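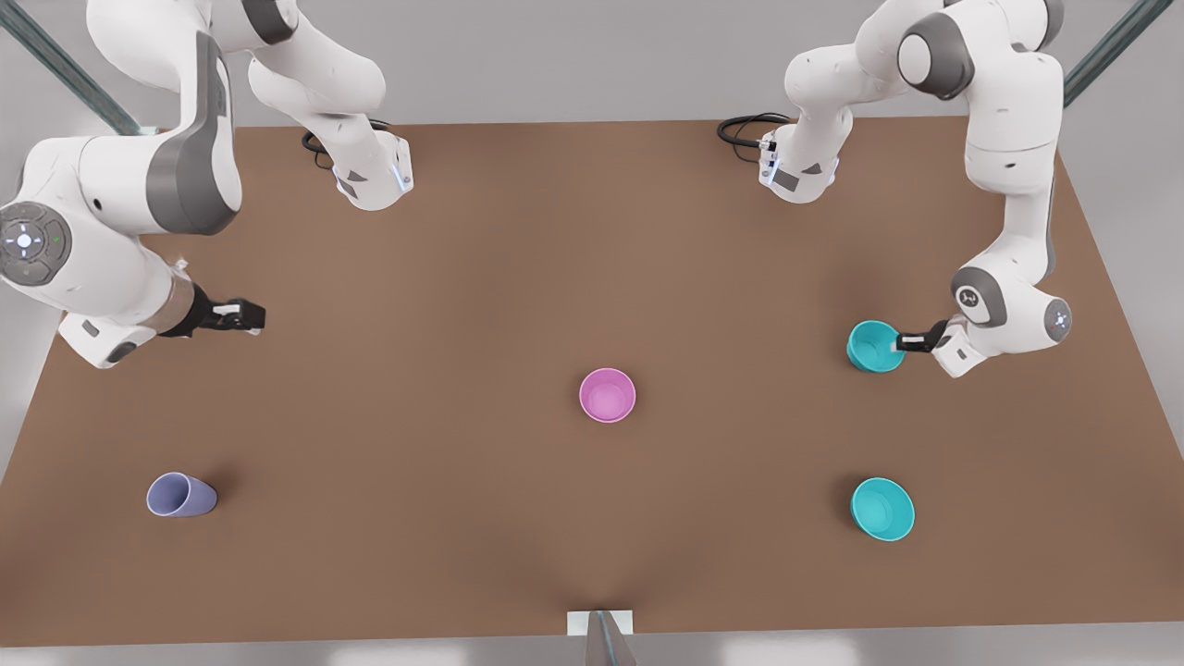
*Cups and bowls on a brown table, with two white robot arms over them. Computer rendering.*

My uncle left me 92 pieces of china and one opinion, which was that all of it was older than it looked. I've spent two years with the china. The opinion is wearing off.

I want to make a case against the story. Every pot in the antiques trade comes with one, and the worse the pot, the better the story. A really good bowl gets "bowl, with cover, small chip." A gift shop bowl gets a missionary, a sea voyage, a grandmother who would never part with it, and a wooden box that cost more to make than the bowl did.

The one that cured me was a celadon dish I bought at the Golleten sale in March. Lot 1205. The catalog gave it a line and a half. The man next to me in the viewing room gave it twenty minutes. It had come out through a consul's family, he said, and had sat on a piano through two wars, and the auction house was too timid to print any of this for legal reasons. I now know that "for legal reasons" is how a person says "I made it up on the stairs." I paid 2000 for the dish, plus the premium, plus parking.

I took it to Ildikó Major, who has handled more pots than I've had hot dinners and is less sentimental about either. She didn't ask where it came from. She turned it over, ran a thumb along the foot, tilted it toward the window, and looked at the wear on the inside. The scratches all ran the same direction. A dish that's been used for a couple of centuries gets scratched by spoons, stacking, sand in the wash water and careless cousins, and they don't coordinate. These scratches had been put on in an afternoon by someone with a pad and a radio going.

"But the consul," I said.

"Which consul?" she said.

I didn't have a name. I'd had twenty minutes of consul and never been given a name.

Some collectors will tell you provenance is everything, and they have a point – a dated invoice is a lovely thing, and so is an old photograph with the vase sitting in it. I'm not against paper. I'm against talk, and most of what gets called provenance in this hobby is talk. Radomir Lazarević, who ran the china counter at Mirnitbridge when I was starting out, used to write the seller's story on a card and put it in a drawer. He'd price the piece, then take the card out and read it. In all the time I knew him I never saw him change a price upward. He did sometimes laugh.

The stories have gotten worse since everything moved online. In a shop you could at least watch a man's face while he told you about the monastery. On Dindel you get a paragraph, the same paragraph, under three different teapots from three different sellers, all of whom inherited it from the same retired engineer. I have a soft spot for that engineer. He must have had an enormous house.

I should admit what I did next, as it doesn't flatter me. I tried to sell the dish. I sat down to write the listing and I typed "by family repute from a diplomatic collection," and it looked wonderful. It looked like 3605, easily. I left it on the screen through lunch. I can report that a lie reads much better after a sandwich.

In the end I wrote "celadon glazed dish, probably 20th century, wear to interior not from use." A dealer named Cui bought it for very little and sent a polite note saying she was using it as a decoration in her window, labeled as modern. It's apparently quite popular. People come in and tell her it's much older than she thinks.

So when someone starts in with the grandmother, I've taken to asking for the pot and turning it upside down while they talk. It's rude, and I recommend it. The foot rim has been sitting on shelves the whole time and it hasn't been rehearsing. My uncle's 92 are getting the same treatment, a few each weekend. I'm up to the second cabinet, and so far the oldest thing in it is the newspaper they were wrapped in.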